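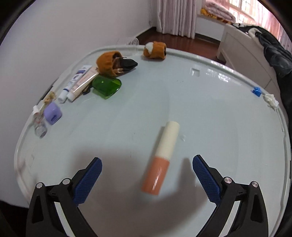 Section 4: Bringing Up the Campaign Train

The Plimora exhibit at the Clunis depot tells the story of a whistle-stop tour: the candidate on the rear platform, the brass band, the crowd that had been promised free pie. The steps below start the show each morning. They assume the building is open, the breakers are on, and you have had coffee.

Before you start

You will need the ring of depot keys, the binder of speech scripts, and the laminated timetable. If the timetable is missing, look behind the ticket window, where it goes to sulk.

1. Turn on the wall switch marked CAR. The lamps in the observation car take up to 10 minutes to reach full brightness. Carbon-filament reproductions are like senators and warm up at their own pace.

2. Go to the control cabinet in the baggage room and press the green button once. Wait for the display to read 300. This means the sound system is ready.

Note: A display of 585 means a speaker is unplugged. It is nearly always the one under the bench in the waiting room, where feet are.

3. Choose the speech. Turn the dial to A for the tariff speech, B for the farm speech, or C for the short speech. School groups get C. They have done nothing to deserve A.

4. Set the crowd volume. The middle mark is right for most days. Past the last mark, the cheering drowns out the candidate, which is accurate to the period but draws complaints.

5. Walk out to the rear platform and check that the bunting is tied at both ends of the rail. Retie it with a bow. Visitors pull on bows all day, and a knot brings down the whole rail.

CAUTION: Do not stand on the platform steps while the whistle is being tested. It runs on compressed air and is louder than you remember from yesterday.

6. Test the whistle with one short pull, after 9:00 a.m. only. We have neighbors, and they have our phone number.

7. Start the show with the brass lever. The conductor's call plays first, then the band, then the speech. If the band plays after the speech, return the lever to STOP, count to five, and try again.

If the candidate will not stop talking

Now and then the speech reaches its final line and starts over. Press the red button in the cabinet – hold it until the display goes blank – and repeat step 2. If the display then reads 878, leave the system off and call Jawad Durrani, who rewired it in April and takes these things personally.

Closing down

8. Move the lever to STOP, then switch off CAR.

9. Return the scripts to the Chiang room and the keys to the Kistemura desk. Lock the baggage room last.

Note: Lost property goes in the drawer under the ticket window. Hats left on the platform are usually ours.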